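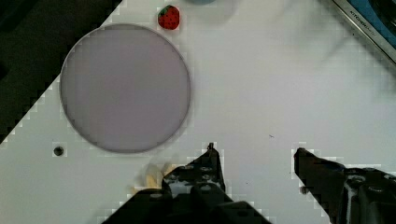 momik-tabletop — README

Perzeption + Greifplanung für die Spielküche, Teil von Momik. Stand April, noch nicht fertig, bitte nicht weitergeben. Fragen an Irja Rantala (Planung) oder Gaëtan Leblanc (Kameras).

Inhalt
241 Episoden, teleoperiert
8 davon ohne Sprachanweisung, stehen in skip.txt
zwei Streams pro Episode: wrist und top, beide als PNG-Folge
Gelenkwinkel und Greiferöffnung in state.csv

Installation
pip install -e .
danach momik check data/ laufen lassen. Meldet fehlende Frames, repariert nichts.

Objektklassen
plate, bowl, mug, colander, strawberry, banana, orange_slice, bottle, oven. Rest ist "other". Farbe steht in einem eigenen Feld, nicht im Klassennamen — alte Labels von Edit hatten das noch gemischt, Konverter liegt in tools/.

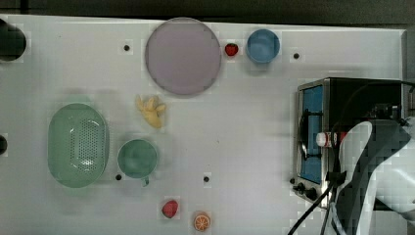
Top-Kamera: Teller, Schüssel und dazwischen die Erdbeere, rechts der Ofen mit der Flasche am Greifer.

Bekannte Probleme
Erdbeere zwischen Teller und Schüssel: Planer findet oft keinen Anfahrweg, Timeout nach 100 Versuchen. Workaround: Schüssel zuerst versetzen.
Löcher in der Tischplatte werden manchmal als Objekt segmentiert. Maske in config/table.yaml, muss nach jeder Kamerajustage neu gemacht werden.
Objekte am Bildrand haben z.T. keine Box. Absicht, siehe min_visible.
Wrist-Stream läuft dem Top-Stream hinterher, Versatz 88 ms, wird beim laden korrigiert. Nicht nochmal selber abziehen!!

TODO
Griffpunkte für Tassenhenkel (Katalin)
Kollisionsmodell Ofentür, bisher nur eine Kiste
Testsplit neu ziehen, der jetztige hat doppelte Startlagen
Docs auf Englisch — irgendwann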